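Chapter 3
The Care and Folding of Household Clothing

Shares 12 | Comments 3

Last updated April 25, 2018

Introduction

Clothing spends more of its life at rest than in use. A shirt worn once a week passes the remaining days in a drawer, on a shelf, on a hanger, or in a basket waiting for attention. The condition in which it is worn depends to a large degree on how it was treated during those idle days. The previous chapter dealt with washing and drying. The present chapter takes up the work that follows: sorting, laying out, smoothing, folding, and storing.

Students sometimes arrive at this part of the course expecting it to be brief. Folding is learned early, usually by watching an older member of the household, and is seldom examined afterward. Yet two people raised in different homes will often fold the same shirt in different ways, and each will find the other's method strange. The purpose of this chapter is to set out the principles that lie beneath the various methods, so that the student can choose among them and carry them out well.

By the end of the chapter, the student should be able to prepare a clean surface for folding, identify the main lines of a garment, lay a garment flat without stretching it, and select a fold suited to the place where the garment will be kept. The student should also be able to explain these steps to another person. Those preparing for work in hotels, residential homes, or hospital laundries will find that the last of these skills is called upon as often as the others.

3.1 The Folding Surface

Any broad, clean, level surface may serve for folding. In homes the choice usually falls on a table, the top of a dresser, an ironing board, or a bed. Each has its merits. A table is firm and stands at a convenient height for most adults, but it must be cleared and wiped before use, and in a small home it may be wanted for meals. An ironing board is narrow and suits sleeves and trouser legs better than it suits the body of a shirt. A dresser top is close to the place of storage but is rarely deep enough.

The bed is the surface most often used. It is large, it is generally free during the day, and it stands in the room where the clothing is kept. Its chief drawback is softness. A garment pressed down on a mattress sinks slightly, and the worker who relies on pressure to remove wrinkles will be disappointed. On a bed, smoothing is done by drawing the cloth gently outward from the center toward the edges, with very little downward force. The second drawback is height. Most beds are lower than a worktable, and a person who folds a full load while bending forward will feel it in the lower back. Kneeling beside the bed, or sitting on a low stool, relieves the strain.

The bed should be made, or at least covered with a smooth sheet, before folding begins. A rumpled cover makes it difficult to judge whether a garment is lying flat, as the folds beneath show through as ridges. The color of the sheet also matters more than is commonly supposed. Dark clothing is easiest to arrange against a pale sheet, where the outline of the hem and sides stands out clearly. Pale clothing is easier to arrange against a darker cover. Where only one cover is available, a large towel of the opposite shade may be spread over part of it.

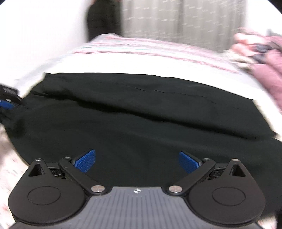 Reading time: 12 minutes

The arrangement of a dark garment spread out on a white bedsheet illustrates the value of contrast. Against such a background the worker can follow the edge of the cloth with the eye and see at once where it departs from the line intended. Lint and loose threads from dark cloth will also show on a white sheet, and the sheet should be brushed off before any light-colored clothing is placed on it. For this reason many households sort the clean load by shade a second time, after drying, and fold all of the light pieces first.

3.2 Spreading Before Folding

The most common fault in household folding is haste at the first step. A garment is lifted from the basket, shaken once, and folded in the air against the chest. The result may look acceptable on the day it is made, but the layers inside are uneven, and the creases they produce will be set by the weight of whatever is stacked above.

A garment should be spread fully before the first fold is made. The recommended procedure is as follows. The piece is held at the shoulders or the waistband and shaken lightly. It is then lowered onto the surface with the bottom edge touching first, so that air escapes upward as the rest of the cloth comes down. The sides are drawn straight. Sleeves, if there are any, are extended and turned so that the seam lies along the lower edge. Pockets are felt for forgotten contents and pushed flat.

Pulling should be done in pairs. When one corner is drawn outward, the opposite corner should be held or drawn at the same time. Cloth that is tugged from one point only will slide across the sheet or stretch along the diagonal, and knitted cloth in particular may keep the distortion. It is preferable to take hold of a small amount of fabric at the hem, lift it slightly clear of the surface, move it to its place, and set it down again. Dragging the cloth while it is pressed against the sheet tends to bring the sheet along with it.

The student should practice this motion slowly. A survey of home laundry habits carried out for the Deddale household course collected 1,249 replies, and the step most often reported as skipped was the spreading of the garment before folding. The survey also asked which pieces were most disliked. Fitted sheets came first, followed by long-sleeved shirts and children's tights.

3.3 Finding the Lines of a Garment

Every garment has a small number of lines along which it folds willingly. The first of these is the center line, which in a shirt runs from the middle of the collar to the middle of the hem. In trousers it runs between the legs and up through the waistband. A garment folded along its center line forms two matching halves, and any mismatch at the edges shows that the line has been missed.

The second set of lines is formed by the seams. Side seams, shoulder seams, and inseams are thicker than the cloth around them and resist being creased across their width. Where possible, a fold should run beside a seam or directly along it. Folds that cross several seams at once produce a bulky package that will not stack well.

The third set of lines is determined by storage. A shelf that is 12 inches deep calls for a folded shirt somewhat shorter than that, so that the front edge does not hang over. The worker should measure the shelf or drawer once and thereafter fold to the same size. In the Plundale system, taught in many residential homes, a piece of stiff card cut to the size of the shelf is laid on the back of the shirt and the sides are brought in around it. The card is then withdrawn. Experienced workers generally give up the card after the first few weeks — the hands come to know the width without it.

3.4 Dark Clothing

Dark garments call for certain precautions. They show lint, dust, and pet hair readily. They also show wear along creases sooner than light garments do, because the dye at the surface of the cloth is rubbed away where the fold is sharpest. A dark garment kept for a long time in one position may develop a faint pale line that cannot be washed out.

Three measures reduce the problem. The garment may be folded inside out, so that any fading occurs on the inner face. It may be folded loosely, with the edges rounded and no weight placed on top. It may also be refolded along different lines at intervals. Clothing put away for the winter in December, for example, may be taken out and refolded once before spring.

A lint brush should be used while the garment is spread flat, before the first fold. Strokes should run in one direction, from collar to hem or from waistband to cuff. Brushing in several directions raises the surface of the cloth and leaves patches that reflect the light differently. Brushes of the Minja type, with a short dense pile, are suited to smooth cotton, while a softer brush should be used on wool.

3.5 Keeping Pace With a Full Load

The methods described above may appear slow when applied to a single garment. Their usefulness becomes clearer with a full basket. Laundry rooms such as the one at Brultby, where students of this course complete their practical hours, expect a trainee to fold 100 pieces in a session to a uniform size. Trainees who spread each piece properly seldom have to refold it, and the stacks they produce can be carried without slipping.

In the home, the load should be divided before folding begins. Large flat items such as pillowcases and towels are done first, to clear the basket. Shirts and trousers follow. Socks and small items are left until the end and may be paired while seated. Finished stacks should be placed at the far side of the bed, away from the edge where the work is being done, and carried to the drawer as each kind is completed.

The sections that follow treat the principal garments in turn, beginning with the plain short-sleeved shirt. Students should have ready a clean sheet, a lint brush, and several garments of different weights, at least one of them dark in color.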